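Lists > Trullisance Allotments > Plot chat > Message

We use cookies to keep you signed in and to count visits. Accept / Manage settings

Subject: Re: Water butts and the standpipe
Fri 21 May

> Does anyone on the lower plots know if the standpipe is coming back on
> before summer? I've been carrying cans from the Laryea Road end since
> Easter and my back is not happy. Also thinking of buying a second butt,
> the 200 litre sort. Worth it or too big for a 6x4 shed roof?

Standpipe — no date yet. Rang the water people again Tuesday, on hold ages, then told it's "with the contractor". Same answer as December. Will try again next week if I get a minute.

Butt: yes get the 200. Mine's on a shed the same size as yours and it filled over one wet weekend. Get the stand as well or you won't fit a can under the tap, ask me how I know. Novis do one for 75 quid with the stand and lid, Plarnov is cheaper but the tap dripped on mine from day one and I ended up wrapping it in tape. Still drips.

Things I'd do again:
- level the ground first, slabs not bricks
- mesh over the downpipe, otherwise its all moss
- overflow hose into the next butt, or just into the bean trench

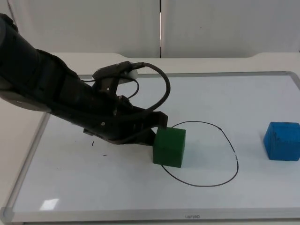 Also if you do link two together put the connector low down, not at the top like the leaflet says. Top one only shares when the first is full and then you've got one butt green and stinking and the other bone dry by July. Low connector and they go up and down togther.

I've got 5 metres of spare hose in the shed if you want it, bit stiff but no holes. Gate code has changed by the way, ask on here and someone will send it privately — please dont post it to the list again.

Got to run, tomatoes still in the car.

Plot 14

Recent in Plot chat
Slug pellets, which ones are still allowed
Free rhubarb crowns, bring a bag
Re: Re: Bonfire days
Skip arriving, top car park
Broad beans and blackfly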